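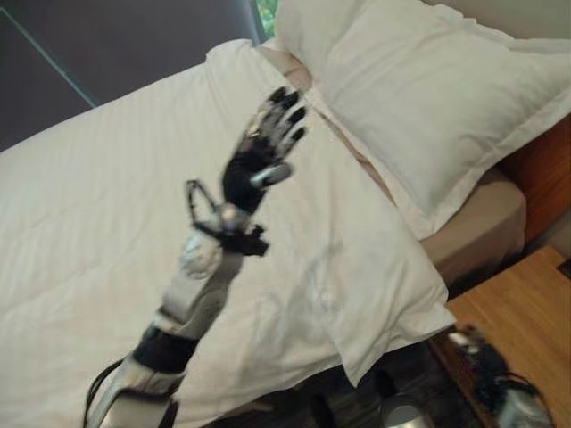

Re: duvet sizes and turning down the guest bed

From: Melina Tsoukalas
To: Itetti housekeeping list
Sent: January, 4:10 pm

Replying to two things at once, the duvet sizes and the fold. The earlier message is quoted so you don't have to go looking for it.

> We got the new white duvets from Trokham and I have put them on
> the beds in Wullach and Cuevas. Two questions. Are we still doing
> the fold straight across, or on the diagonal the way the Cuevas
> rooms had it last winter? And the long side hangs a lot lower than
> the old ones did. Is that the right size or did they send us the
> wrong box? I have not opened the rest yet. Also one of the guests
> asked for a second pillow and I could not find the spares.

The size is right. The old covers were a narrow cut that we stopped buying, and they never reached past the mattress once they had been through the dryer a few times. The new ones are supposed to drape over the side. Let them hang and don't tuck them under. If the hem touches the floor, pull the duvet toward the other side until both sides are even, then smooth it from the middle outward. You can open the rest of the box.

On the fold, please go with the diagonal. Take the top corner on the nightstand side and bring it down and across, so the fitted sheet shows next to the pillow. One fold only. Last winter some of us were doubling it back a second time and it left a thick roll that slid off the bed as soon as anyone sat down.

The sheet goes on first and has to be tight at the corners, because with the duvet turned back that corner is the part people see. A few shallow creases down the side are fine. If it pops off when you lift the mattress, it's one of the shallow ones and belongs in room 300, where the mattress is thinner.

Pillows with the flat border go on the sheet, not on top of the duvet. Shake them by the short end first so the filling evens out. The spares are in the hall closet at Wullach, top shelf, behind the bath mats. I moved them in the fall and forgot to write it on the sheet – sorry.

Nightstands: wipe the top with a damp cloth and then a dry one. Small frames go back upright against the wall where you found them. Anything a guest has left out stays where it is, including boxes.
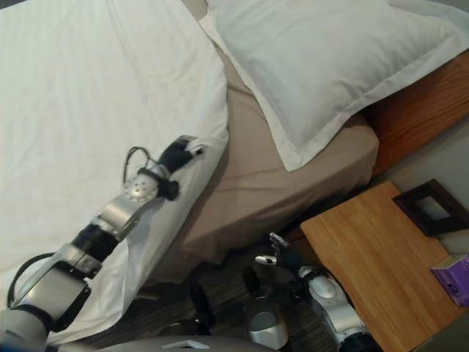 Should the duvet be turned back on a bed that won't be used the same night?

Leave it pulled all the way up to the pillow in that case, and fold it back on the afternoon the guest arrives. The sheet picks up dust when it sits uncovered, and then we end up washing it for no reason.

Laundry pickup has moved to 9:00 am. Bags need to be by the back door at Cuevas before then, with whites separate from the taupe and beige. Trokham still owes us two covers from the last order. If they turn up on your shift, put them in the closet at Wullach and send me a note.

Melina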